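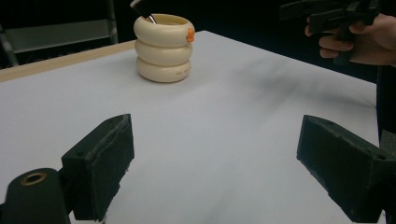
Ring stack, second hand-held gripper at the open top. View from the gripper in front.

Stendevum ring-stack set, student project README

Maintained by Jolene Faulkner. Complaints also go to Marama Gilchrist, who wrote the Binix export script and has heard most of them.

What you get
653 episodes of people working with a stack of three rings, recorded with hand-held grippers by members of our robotics club. Each episode has video, gripper opening and a one-line task label. There is no robot data in here. Any claim that this set "teaches a robot to stack" should wait until somebody shows a robot stacking.

Things to doubt
The labels. Each person typed their own, and "place", "put" and "set down" all turn up for what looks to me like the same motion. I merged a few by hand and stopped when I noticed I was guessing.

The success flag. It was ticked by the person doing the task. I rewatched 50 episodes and disagreed with 3 of the flags, and I was not watching very hard.

The variety. White tabletop, dark background, dim light. Last year's Ziltard report called this "robust to lab conditions" – I would call it one table. Train on it and then try your kitchen before you write anything down.

The 99% figure. It comes from a slide in our October demo and refers to gripper tracking on the training episodes. Please don't quote it. I have asked twice for the slide to be taken down.

Splits
The last 50 episodes are held out. They were recorded by the same people as the rest, so treat the score as an upper bound.

Loading
Run the Shokri loader from the top folder. It reads the index file first and skips episodes without a label, silently. Marama says this is on purpose. Check your episode count.

Changes and fixes
Send corrections with the episode number. We go through them on Wednesday after club, if the room is open.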